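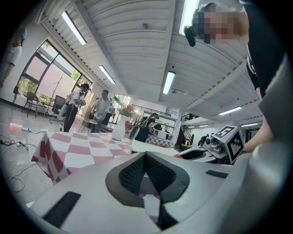

A checked cloth, a vase of flowers, and two grippers at the near end of the room.

Posted Thu 14 April by the Plarari household notes desk

The question put to this blog more often than any other is whether a machine can yet be trusted with the chores. My answer remains that it can be trusted with a few of them, under supervision, in a room it knows.

I spent most of a day in Tonham considering the matter at close range. The work concerned tables: objects to be picked up, moved and put down again, on a cloth of the kind found in any tea room. Such work is dull to a person and very demanding for a machine. A tablecloth slides and wrinkles. A lid must be held at the correct angle or it will not seat.

The method now in favour is to have people carry out the chore with grippers in their own hands, and to record how they go about it. The printed patterns on the equipment allow its position to be followed as it moves. Kwan, whose printed summary I was given, reports 206 recordings of simple table tasks, of which 151 were judged fit for use. The remainder were set aside, mostly for dropped items and for pauses of uncertain cause. I consider that a respectable proportion. It should be noted, however, that these are the results of people, and that a machine has still to learn from them.

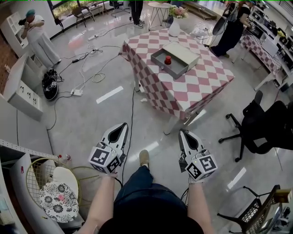 Grippers in both hands, with the box and its lid on the table ahead.

Putting one small item in a box and closing it would take a child a moment. The Hirex arm, which I saw last year, required 38 seconds for a comparable task and needed assistance on 2 occasions. Its makers have been candid about this, and I have no wish to be unkind. A household will nevertheless ask what it is paying for.

On the shop floor the position is better. Parts arrive in the same place, the light does not change, and there is somebody on hand to clear a fault. In the home, there are chairs where there were no chairs yesterday — and cables, which I should not care to see any wheeled machine attempt.

I would therefore advise readers against delaying the purchase of an ordinary dishwasher. Those with an interest in laundry are referred to the May post, in which folding will be treated separately.

Comments (3)

marrowfat: My mother has had the same checked cloth since she was married. No machine is going near it.

T. from the mill: Agree about shop floors. Ours packs cartons all night and then stops dead over one bent flap.

lowerfield: Will the May post cover fitted sheets?

This site uses cookies to remember your preferences. By continuing to read you accept their use.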